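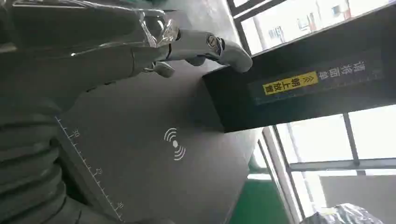
灰色机械手指，指尖压在黑色矩形设备的上沿

轻武器技术讨论区 > 自动方式与结构
主题：手枪弹卡宾枪，自由枪机和滚柱延迟的差别到底落在哪里
发表于2018年5月

1楼 冷锻螺纹
最近在整理手枪弹卡宾枪的资料，对照的是两支枪：Kaltton的自由枪机型，Trisetti的滚柱延迟型。两支都是9毫米，都是16英寸枪管，都用124格令全被甲弹在靶场试过。俱乐部的枪，我只有射击记录和分解时做的笔记，没有高速摄影。
射手的主观评价很一致，都说Trisetti“软”。但我按动量算，弹头和火药气体带走的动量相同，枪加人最后得到的总冲量也应该相同。那么“软”的来源是什么？
我目前的理解是三条：
一是枪机质量。自由枪机靠惯性闭锁，枪机必须重，后坐到位时撞击明显。
二是撞击的时刻。重枪机运动慢，射手先感到一次后坐，再感到一次到位撞击，然后是复进到位的前冲，三次之间能分辨出来。
三是重心。枪机在机匣里来回跑，质量越大，全枪重心移动越多，瞄准点跳动越大。
请各位指正，特别是第二条。

2楼 弹底窝
第一条和第三条没问题。第二条要补充：撞击强不强取决于枪机到位时剩下多少速度，和复进簧、缓冲器、后坐行程都有关。Kaltton那支行程偏短，缓冲器是原厂的聚合物件，老化以后会变硬。你的记录里有没有写缓冲器的使用发数？没有的话两支枪的状态可能不对等。
另外“重枪机运动慢”这句，自由枪机的初始后坐速度由动量守恒定，枪机重则慢，对。但延迟机构的枪机轻，机体加速以后速度可以比重枪机高，只是携带的总动量分配不同，有一部分通过滚柱和闭锁支撑面直接传给了机匣。所以滚柱延迟的后坐力传递得更早，峰值的形状也不同。

3楼 冷锻螺纹
缓冲器发数没有记录，只能确认两支枪入库的时间接近。这一点我在整理稿里会注明。
传给机匣这部分我之前没有单独列出来，多谢。

4楼 老式表尺
不同意1楼用“软”这个词来比较自动方式。两支枪的枪托不一样，Trisetti是直托，枪管轴线和抵肩点基本在一条线上，Kaltton那支托底偏低，枪口上跳的力臂更长。射手说的“软”里面有多少是枪托造成的，你分不出来。要比自动方式，至少先把枪托、全枪质量、枪口装置统一。
我手上的经验是，同一支自由枪机的枪，换一个直托，评价马上变好，里面的枪机一克没动。

5楼 弹底窝
4楼说的因素存在，但不能解释全部。枪托影响的是上跳，到位撞击是轴向的。卧姿依托射击的时候上跳被压下去了，撞击仍然能感到，瞄准镜里可以看到分划向前一点再回来。这个现象在滚柱延迟的枪上轻得多。

6楼 靶纸收纳员
插一句，瞄准镜也别忽略。我们这里一直用Vudar的红点，装在自由枪机的枪上，镜座螺钉松动的频率比装在其他枪上高。扭矩按说明书打，螺纹胶也用了。换成Pichler的一体式镜座以后没有再松。
这算不算到位撞击的旁证？我不确定，样本太少。
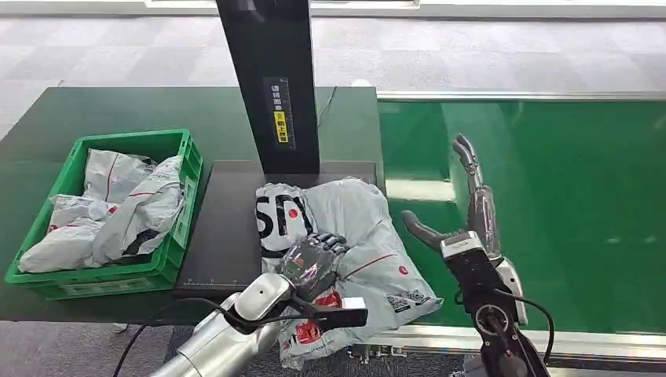 7楼 冷锻螺纹（补充射击记录）
把记录摘出来，方便讨论。
环境：室内靶道，无风。
弹药：同一批次，124格令全被甲。
姿势：坐姿，前后沙袋依托。
归零距离：40米。
每支枪按同样的顺序射击，先慢射，后速射，中间冷却。
结果：
慢射散布，两支枪没有可以认定的差别，组与组之间的波动已经大于枪与枪之间的差值。
速射散布，Trisetti较小，第二发开始就能看出来，偏差主要在高低方向。
抛壳，Kaltton的弹壳落点分散，壳口有轻微碰伤；Trisetti的落点集中，壳体上有纵向的熏痕。
故障，Kaltton没有；Trisetti出现过复进不到位，集中在长时间不擦枪之后。
慢射没差别这一条，和我预想的一样，弹头离膛的时候枪机还没走多远。

8楼 老式表尺
高低方向的偏差，正好支持我说的枪托。轴向撞击为什么会变成高低偏差？

9楼 弹底窝
因为枪机轴线高于抵肩点。轴向的力只要不通过抵肩点，就有力矩。枪托降低抵肩点，等于放大了枪机撞击的力矩。所以两个因素是乘在一起的，你和1楼都只说了一半。直托配重枪机，撞击还在，力矩小了；低托配轻枪机，撞击小了，力矩也小了。

10楼 老式表尺
这个说法我可以接受。那么结论应该写成“在低托条件下差别明显”，不能写成“滚柱延迟散布更小”。1楼如果要出整理稿，请把条件写上。

11楼 冷锻螺纹
会写。

12楼 卡壳记录本
壳体上的纵向熏痕是弹膛开槽留下的。滚柱延迟在膛压还比较高的时候就开始抽壳，弹壳贴膛，不开槽容易撕底缘，所以在弹膛前段开纵槽，让火药气体进去，使弹壳内外压力接近。手枪弹膛压低，弹壳短，有些设计不开槽也能工作。Trisetti选择开槽，估计是为了兼顾不同弹药。
代价是清洁。槽里积碳以后抽壳阻力上升，你记录的复进不到位很可能和这个有关，建议看一下弹膛，再看闭锁支撑面。

13楼 冷锻螺纹
分解笔记里写了“槽内有硬积碳，软刷去不掉”。闭锁支撑面没有写，下次补看。

14楼 铜刷
槽内积碳用普通铜刷效果有限，刷毛直径大，进不到槽底。用弹膛专用的刷子，加溶剂浸泡，时间给够。不要用钢针去剔，槽边有毛刺以后弹壳会拉伤，到时候更难判断是什么原因。
Pichler有一款弹膛刷，尺寸合适，但刷柄的螺纹和常见通条不通用，要另配接头。

15楼 靶纸收纳员
14楼的接头在哪里配？我买的那把一直放着没用上。

16楼 铜刷
Pichler自己的目录里有，和通条同一页。别买转两次的接头，用力的时候会松。

17楼 气导偏执
看完全楼，觉得讨论漏了一个前提：这两种方式对弹药的适应范围不同。
自由枪机只看动量，弹头重一点轻一点，枪机速度按比例变，简单，好预测。枪机够重，下限由复进簧决定，上限由缓冲器决定。
滚柱延迟的延迟量由楔铁角度决定，角度是按某个冲量范围选的。弹药偏弱，机体能量不足，抛壳无力；弹药偏强，开锁偏早，抽壳猛烈。要换弹药种类，原则上要由厂家更换对应的楔铁。
所以拿同一种124格令弹比，等于在Trisetti的设计点上比，对Kaltton不公平。换轻弹或者亚音速重弹，结果可能倒过来。

18楼 弹底窝
“不公平”谈不上，124格令也是Kaltton说明书里写的推荐弹种。不过适应范围这一点成立。自由枪机在亚音速弹上不见得就占便宜，亚音速重弹的动量和普通弹差得没有那么多，火药气体那部分少了一些，枪机速度略降。真正容易出问题的是装药偏轻的比赛弹，枪机行程不足，推下一发的时候力量不够。

19楼 气导偏执
比赛弹我没有考虑到。我们这里有人用，在自由枪机的枪上确实出现过空仓没挂住，弹匣打空以后枪机直接复进了。

20楼 老式表尺
空仓没挂住先查弹匣。托弹簧弱的弹匣换哪支枪都一样。

21楼 游标卡尺
我关心的是枪管长度。手枪弹用16英寸枪管，初速增益在后半段已经很小，装药轻的弹甚至会往下掉。主贴两支枪同长度，对比没有问题，但是把手枪弹卡宾枪当成能打到200米的东西来讨论就不合适了。隔壁主题有人拿Kaltton说200米有效，我看了他的图，靶纸上是有孔，高低散布已经比靶心大出很多。

22楼 靶纸收纳员
那个主题我也看了。他用Vudar的红点，光点本身在200米上遮住的面积就不小，散布里有一部分是瞄准误差。要说枪的散布，应该换放大倍率的镜子，上依托。

23楼 游标卡尺
瞄准误差我同意要扣。弹道问题扣不掉。普通弹头在这个距离上早已跌到音速以下，跨音速段的稳定性和弹头形状关系很大，圆头手枪弹在这方面没有优势。另外40米归零的枪，到200米下落量很大，距离估错一点，弹着点就差很多。

24楼 冷锻螺纹
我的记录只做到归零距离，远距离不在整理稿范围内。两位如果要继续谈外弹道，建议另开主题，我可以把链接放到1楼。

25楼 游标卡尺
可以，我另开。

26楼 卡壳记录本
回到结构。成本没有人提。自由枪机的枪机组基本是一个车铣件加击针、抽壳钩，公差要求宽。滚柱延迟要有枪机头、楔铁、滚柱、闭锁支撑件，枪机头和枪机体之间的间隙要能测，磨损以后要换加大尺寸的滚柱。维护人员没有塞尺，或者有塞尺不知道量哪里，这支枪的状态就是未知的。
俱乐部公用枪，发数高，射手水平不齐，我会选自由枪机。

27楼 弹底窝
同意公用枪选自由枪机。补充一点，滚柱延迟的间隙要在复进到位、击锤释放的状态下测，具体以厂家手册为准，测之前由持证的枪械管理员验枪。论坛里流传的几种换滚柱调间隙的“经验值”不要照搬，各厂的机头尺寸不同，Trisetti的手册里有自己的范围。

28楼 气导偏执
不同意26楼。公用枪恰恰是新射手用得多，后坐感受对新射手的影响最大，速射时眨眼、抢扳机都是从这里来的。维护麻烦可以由管理员承担，射手的坏习惯改起来更费时间。

29楼 卡壳记录本
9毫米卡宾枪的后坐，对新射手已经足够低了，无论哪种自动方式。抢扳机是训练问题，和楔铁角度没有关系。

30楼 气导偏执
足够低的标准是什么？你见过的新射手和我见过的可能不是同一批。

31楼 老式表尺
这个争下去没有数据。各自保留。

32楼 冷锻螺纹
更新一下。今天又分解了一次Trisetti，按12楼的建议看了支撑面，有均匀的亮带，没有崩边。间隙由管理员量过，在手册范围之内，靠近下限。弹膛槽按14楼的办法浸泡后用专用刷处理，出来的积碳成片状。处理以后还没有上靶道，复进不到位是否消失，等有射击记录再写。
Kaltton的缓冲器也拆下来看了，后端面有压痕，手感偏硬。已经向俱乐部申请换新件，换之前不再做速射对比。

33楼 弹底窝
间隙靠近下限值得注意。滚柱和支撑面磨损的方向就是让间隙变小，建议把这次的读数、发数一起记下来，下次同一个人用同一把塞尺量。单次读数说明不了磨损速度。

34楼 冷锻螺纹
已记。

35楼 靶纸收纳员
缓冲器换新以后，能不能顺便看一下镜座螺钉还松不松？在螺钉头和镜座之间画一条标记线就行。Vudar那只红点可以借给你，我这边已经换到别的枪上了，归零反正要重做。

36楼 冷锻螺纹
可以，站内信联系。标记线新旧缓冲器各画一次，发数取一样。

37楼 老式表尺
顺便再提一次枪托。Kaltton的直托件俱乐部库房里应该有，换缓冲器的时候一起申请，分两步试：先只换缓冲器，再只换枪托。两样同时换，这楼又要从头吵一遍。

38楼 冷锻螺纹
按这个顺序来。整理稿推到11月，等两步都做完再发。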